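Kultix workshop notebook
Entry 5/22/24
Subject: large white table, Graston room. Surface check and rules of use

The large table was returned to general use this morning after the new top had been left to cure for 14 days. The previous top, fitted in February, had taken stains from hot drinks and was judged unsuitable for both meetings and bench work. The replacement was supplied by Dreltitz and is finished in white on all sides, with rounded edges as requested.

Level was checked along the length and across the width. The far left corner was low by 2 mm and was corrected at the foot. No further adjustment was required. The top does not rock when leaned on at any side. The underside fixings were tightened once and should be tightened again after the first month of use.

Cleaning. The supplier's sheet calls for lukewarm water and a soft cloth. Scouring powder is not to be used. Coffee and tea should be wiped up at once. Drops of each were left standing on an offcut for 900 seconds; the tea came away completely, and the coffee left a faint ring that was removed on the second wipe. The offcut is stored in drawer 112 with the remaining edge strip and may be used for trials of marker pens, tape and glue. Such trials are not to be made on the table itself.

Items on the table. It was agreed that the plant may remain, provided that it stays in its pot toward the back edge and is watered at the sink. The blue tray is to be kept near the curved right edge for small articles that would otherwise be spread over the top. Cables should be coiled and placed at the back when not in use. Paper cups are permitted. They tip easily when people reach across, and colleagues are asked to take them away on leaving.
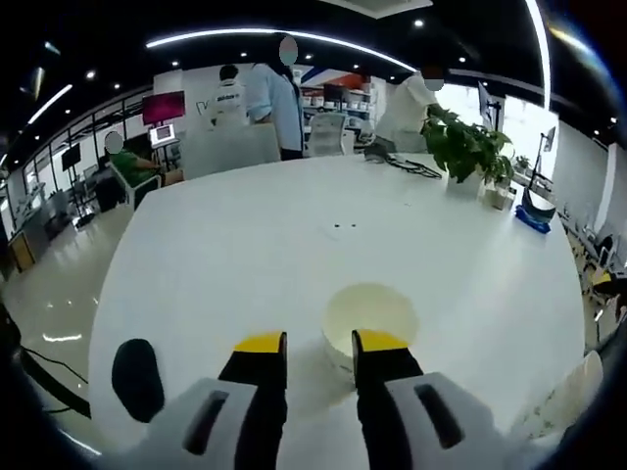 The matter of seating was raised and left open. Several colleagues prefer to stand at the table for short tasks, and the present height suits this well. Stools from the Szczepańska order could be brought in for longer work, but the crossbar under the top leaves little room for the knees. A stool should be tried before any decision is entered here.

Small marks on the white surface are to be recorded in this notebook with their position and the date on which they were first noticed. Marks that come off with water need not be entered.

Outstanding: felt pads for the feet; second tightening of fixings; stool trial; reply to Dreltitz regarding the spare edge strip, which was delivered shorter than ordered.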